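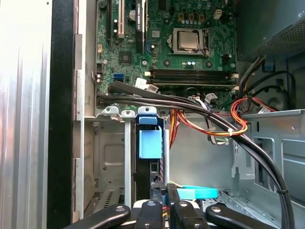
Kitchen tips: less salt in the pot, same supper

Doctor told my husband to cut back in March. Have been fiddling since. Quick notes, in no order, will tidy up later.

Beans from a can
Drain, rinse under the cold tap, shake the colander, rinse again. Takes some of the salt off. Chickpeas hold up best. Black beans go a bit mushy if you're rough with them, so don't be.

Salt late
Soup, stew, chili, all of it. Leave the salt out till the last 15 minutes, then taste. A pot that cooks down gets saltier and you can't take it back. Potato trick (raw potato in the pot to soak up the salt)? Tried it 3 times. Got a salty potato and a salty soup. More water or more unsalted beans works better.

Acid first
Before reaching for the shaker, a squeeze of lemon. Or cider vinegar, half a teaspoon. Lentils especially. Tomato sauce wants red wine vinegar, only a few drops or it tastes like pickles.

Stock
Store cubes are mostly salt. I keep a bag in the freezer, onion ends, carrot tops, celery leaves, parsley stems, chicken bones when there are any. Bag full, into the big pot, cover with water, simmer a couple hours with the lid tipped. Strain. Freeze in muffin tins then pop out into a bag. No cabbage or broccoli!! House smelled till the next day.

Toast your spices
Dry pan, medium heat, cumin and coriander seed, keep them moving. Out of the pan the second you smell them. They go on cooking if you leave them sitting in there. Grind when cool.

Judite's sprinkle
From Judite Mota, two doors down. 2 tbsp garlic powder, 1 tbsp onion powder, 1 tbsp sweet paprika, 1 tsp black pepper, 1 tsp dried thyme, 1 tsp dry mustard, dried lemon peel if you've got it. Old jam jar, shake. Good on eggs, popcorn, roast potatoes. Clumps in humid weather, put a few grains of rice in.

Roasting veg
400 degrees. Hot pan, oil, space between the peices. Crowded pan = steamed = bland = you want salt. Carrots, cauliflower, squash, all sweeter with brown edges.

Read the label twice
Serving size first, then sodium. Bread was the suprise at our house, also cottage cheese and the bottled salad dressing. "Reduced sodium" only means less than their regular one. Look for no salt added instead.

If you're on a potassium-restricted diet or kidney meds, ask before buying salt substitute. Lots of them are potassium.

Pasta water
I use half what I used to. Sauce goes on in the pan with a splash of the water, grated parmesan at the table so you taste it on top. A little goes further that way.

Pickles, still working on those. Fridge ones with dill and lots of garlic came out ok, a bit soft. Will post when I get the cucumbers right.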